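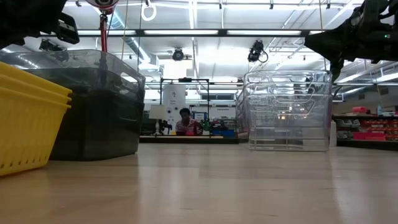 Notes on Demonstrating by Hand and by Remote Control

Posted 13 May 2023

Print this page | E-mail this page

Search this blog: Enter keywords Go

It has been the practice of this blog to report on the work at Drunton at the close of each phase. The present post concerns the container handling tasks, which began in April and on which teaching is still in progress. It is addressed mainly to readers who asked, after the previous entry, how a two-armed station is taught a task and why the same job is sometimes shown in more than one way.

Two methods are in use. In the first, the operator takes hold of the arm and moves it through the task, and the positions of the joints are recorded as it goes. In the second, the operator stands apart from the station and drives both arms through a pair of hand controllers. The procedure written for the Warkel project permits either method, provided that the record states which was used. I have worked with both and have formed a preference, which I will set out below.

Guiding by hand is the easier method to learn. A new operator can usually produce an acceptable demonstration within the first session, and the resistance of the arm gives some sense of what the machine can and cannot do comfortably. Its weaknesses appear when two arms must work together. One person cannot easily guide both through a lift, and two people guiding one arm each must agree on every movement beforehand. The operator's own hands and sleeves also enter the camera view, and a policy trained on those recordings may come to depend on them.

Remote control removes the operator from the view. It also takes away the feel of the contact, and this is the matter that requires practice. With the controllers we use, the operator feels nothing when a fingertip meets a rim and must judge the moment by eye. Most early failures in my own recordings came from closing the gripper too soon.

The containers in the present set are yellow baskets with slotted sides, a dark gray bin with a tinted body, and a stack of clear bins nested one inside another. Each presents its own difficulty. The baskets give the fingers an edge and a set of openings, and an operator who is careless will catch a fingertip in a slot on the way out. The gray bin has a handle cutout in its side, and it was agreed that every demonstration would approach it from the same direction. The clear bins are the hardest by a considerable margin. Their rims lie close together, the shelving can be seen through them, and under the ceiling lights the table returns a good deal of glare. An operator watching a monitor will often be unable to say which rim belongs to the uppermost bin.

We considered placing a cloth over the table to reduce the glare and decided against it. The station is intended to work under ordinary room lighting, and the demonstrations should be made under the same conditions. I record the decision here because it has been questioned more than once.

The following points are taken from my working notes and may be of use to others.

Begin each demonstration from the same rest position, with both arms raised clear of the table. A demonstration started from wherever the last one ended should be discarded, however good the remainder may be.

Move at an even pace. The temptation is to hurry across open table and then slow sharply near the container. Recordings made in that manner train poorly in my experience, and the resulting motion is unpleasant to stand beside.

When a grasp fails, there are two proper courses. The operator may stop and mark the recording as failed, or may open the gripper, withdraw a short distance and try again. Recoveries of the second kind are worth keeping. I now aim for at least 5 in every set of 50, and they are filed separately so that their share can be changed later.

Vary the position of the containers between recordings, including positions that are inconvenient. My first set was far too tidy. The bins had been returned to nearly the same place each time, and the trained policy reached confidently for that place when they had been moved.

Rest after 3 sets. Remote operation is tiring to the eyes and the wrists, and the last recordings of a long session are seldom as good as the operator believes.

As to preference, I would use hand guiding for single-arm work with firm objects, and for introducing new staff to the station. For any task in which both arms share a load, I would use remote control from the outset. Delel, whose controllers are installed here, supplies a setting that scales the operator's movements down near the table surface. I leave it on for the clear bins and off for everything else. Colleagues at Cordeiro have reported the opposite choice on a similar station, and we have not yet compared recordings.

Separating the nested clear bins remains unsettled. One arm must hold the lower bins while the other draws the top one away, and the order in which the two grippers close appears to matter a great deal. Over 50 recordings have been made with the holding arm closing first. The same number will be made with the lifting arm closing first before any training is attempted, and the results will be given in a later post.

Print this page | E-mail this page

Recent posts

Choosing a Rest Position for Two Arms
Naming and Filing Failed Demonstrations
Warkel: Revised Procedure for Operators
Hand Controllers and Wrist Strain
First Weeks at the Drunton Station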